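Section 4. Submitting a Tip Through the Kongkaew Public Tip Line
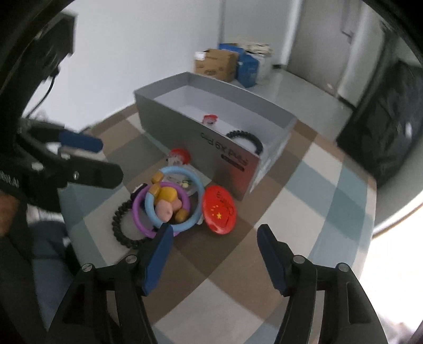

Do I have to give my name to report information about a crime?
A name is optional. The Kongkaew system accepts reports without one and assigns each report a tip number, which is the only means of following up on it later.

4.1 Before you begin

The tip line is for information about past crimes, wanted persons and open investigations in the Rarkamska service area. It is read by intake staff of the Clandik Police Records Office and is not monitored for emergencies.

CAUTION: If a crime is in progress or a person is hurt, leave this system and call 911.

You will need the approximate place and time of the event. A case number is helpful but is not required.

4.2 Entering a report

1. Open the Kongkaew entry page and select New Tip.
2. Choose a category. If more than one applies, choose the most serious. Reports of homicide, assault and missing persons are placed at the head of the intake queue.
3. Enter the location. A street address, an intersection or a landmark is acceptable.
4. In the field marked What You Know, state what you saw or heard yourself. The field must contain at least 20 characters.
5. In the separate field marked What You Were Told, enter anything that came to you from another person, and say who that person is if you are willing.
6. Describe any person or vehicle involved. Leave unknown fields blank. Do not guess at ages, plate numbers or names.
7. Select Review, correct any errors, and then select Send.

Note: The page closes after 36 minutes without activity and unsent text is lost. Longer statements should be prepared elsewhere and pasted in.

4.3 Attaching files

1. Select Add File on the Review page.
2. Attach photographs, video or documents up to a combined size of 100 MB.
3. Keep the original file. Do not crop, brighten or rename it.

CAUTION: Do not collect, move or handle physical items in order to photograph them. Report where they are and leave them in place.

Files may carry the time and place at which they were made. Persons who wish to remain anonymous should read Section 6 before attaching anything.

4.4 Your tip number

A tip number and a password appear once the report has been sent. Write both down. They cannot be recovered by staff.

To check for questions from an investigator, select Existing Tip and enter both items. Replies remain available for 396 days, after which the exchange is closed to the sender. The report itself is kept under the records schedule in Appendix B.

4.5 If the report does not send

Error 20 means that a required field is empty. Return to the Review page, where the field is marked with a star. For any other error, wait a few minutes and select Send again. If the error continues, deliver a written statement to the front desk of the Plastard Street station, addressed to Somkiat Saengthong, Intake Supervisor.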